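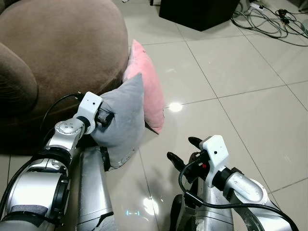 Page last changed: September

Care of Upholstered Armchairs and Cushions

Cushions should be kept off tiled floors, where they gather dust along the lower seam. Residents of Menden furnished apartments are asked to return them to the armchair after cleaning.

Vacuum velvety fabric with a soft brush, following the nap. Shallow creases may be eased out by hand. Close all zippers before washing a cover, and wash pale pink and gray covers separately in cool water. Allow the filling to air for two hours before the cover is put back on.

Where a chair base sits directly on the tile, lift the chair to move it. Grout lines should be swept every 7 days.

Questions may be addressed to Eduard Murín, Furnishings Office.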